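I spent most of February putting hooks, racks and baskets on every wall I'm allowed to drill into, and I have opinions now. My laundry corner is 23 inches wide (yes, I measured it twice, and no, it did not get any wider) so wall storage was pretty much my only choice.

First tip: put painter's tape on the wall where the basket will go and leave it there for a couple of days. Pretend it's real. Reach for things. I found out I'd been planning to hang mine exactly where my elbow goes when I fold sheets! Moved it up 2 inches and we've been friends ever since.

Second, buy the basket before you decide what goes in it, or do it the other way around, but don't do both on the same trip. I came home from Kumarasinghe Hardware with a rack for spray bottles and then remembered that I own one spray bottle. 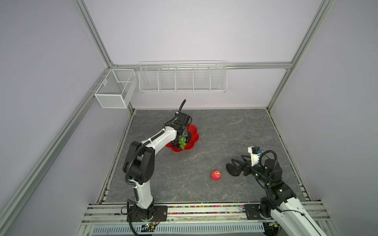 ## Wire baskets

I like the kind with dividers. Without them everything slides to one end and you get a heap of sponges and a lonely brush. Wide gaps are fine for bottles and rolled-up rags. For clothespins, twist ties and spare buttons you want fine mesh, or else line the bottom with a scrap of shelf liner.

My neighbor Shirin Ansari hangs hers low, just over the counter, so she can drop things in without looking. I tried it and kept knocking it with the iron, so mine went back up. Leave room to wipe underneath, whatever you do.

To clean them: warm water, a squirt of dish soap, an old toothbrush for the corners where the wires cross. Stand them on end to dry overnight. If you see a rust spot, sand it lightly and dab on some white appliance paint. One little bottle has lasted me 11 baskets and a dish rack.

## Screws and anchors

Find the stud if you can. If you can't, use a proper drywall anchor and check the weight on the package, then load it with less than that. Full detergent jugs go on the floor, please. I learned this at 2 in the morning and it was the big jug.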